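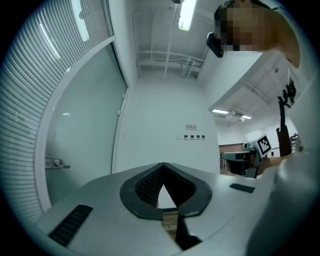
April 1, 2025

Up at six. Coffee, toast, then straight to the blinds, which I had been putting off since the middle of March. The ones on the big window collect dust on every slat and you only notice it when the sun gets low. I did them with a damp sock over my hand, top to bottom, rinsing in the bucket. The first bucket went gray before I was a third of the way down. It took three buckets and most of the morning.

I measured the wall while the stepladder was out. From the edge of the door trim to where I want the shelf to stop is 725 millimeters. The shelf from Teller is 700, so it will fit with a little left over. I had it in my head that it would be too long. I wrote the number on the back of the receipt and put that in the drawer with the screws.

The pipes up at the ceiling need a coat of paint at some point. They are white now and they can stay white, but I want a fresh coat on them before summer. Marchetti had a can on sale for 26 dollars last month and I should have bought it then. I called this afternoon and it is back to full price. I will wait.

The light was humming again after lunch. I switched it off and on and it quit. I have a spare tube in the hall closet and will change it if the noise comes back.

The latch on the glass door has been stiff. I put a drop of oil in it and worked the handle back and forth for a while. It moves better. I wiped the trim and left the hinges alone, as they don't squeak.

Went to Nirkcombe at three for sandpaper and wood glue. They only had the 100 grit, so I took two sheets. I want something finer for the blocks, but this will do to knock the corners down. The ones I cut last week have the layers showing along the edge and I like them that way, so no paint on those. Just wax.

The catalog from Marnotia came in the mail. I looked through it over soup and marked one page, brackets for the shelf. The plain ones cost less and would hold the same weight. Did not order yet.

Rain in the evening. I closed the blinds and sanded until my wrist got tired, then swept up. Tomorrow the shelf, if I can find the level. I think it is in the car.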